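Ganonport Library Opens Its Doors on Sundays Again

Anyone who has stood in front of the Ganonport library on a Sunday afternoon, tugging at the handle and then remembering, will be very glad to hear that the wait is over. The building on Trernatar Street is going back to seven days a week, with Sunday hours from noon to 6, and the first of those Sundays comes at the end of September.

The Sunday shift was dropped when the staff got too small to cover it, and people have been asking for it back pretty much ever since (some of them quite loudly, and at the checkout desk!). A petition that went around over the summer gathered 2731 signatures, and the town council voted on Wed 22 September to pay for the extra hours through next year.

"I had a speech ready for the council and I never got to the second page of it," said library director Bhavana Marar, who was still smiling about it the next morning. "They had all read the letters. One was from a night nurse who has Sundays off and no other day, and I think that one did more than I could have."

The money covers two part-time positions, and it also pays for the children's room to stay open the whole afternoon, which parents had asked for more than anything else. Story time will be at 1, with Khadija Tahiri reading, and the quiet study room upstairs can be booked by phone or at the desk. The parking lot behind the building will be free on Sundays, as it used to be.

Regulars should know that books can be returned through the slot at any hour, just as before, and that holds will now be kept for 13 days so weekend visitors have a fair chance of picking them up. The homework tables will be open too, and the afternoon activities for kids and teens are listed on the board by the entrance.

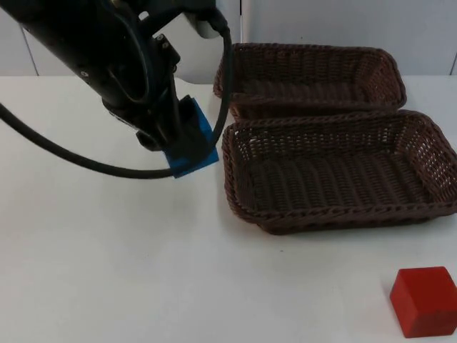 A blue block held just above a white tabletop.

Library cards are free for anyone who lives or works in town. Bring something with your address on it, and leave yourself a little time on the first Sunday, as there will be coffee and a long table of pastries from the Tesfamariam bakery.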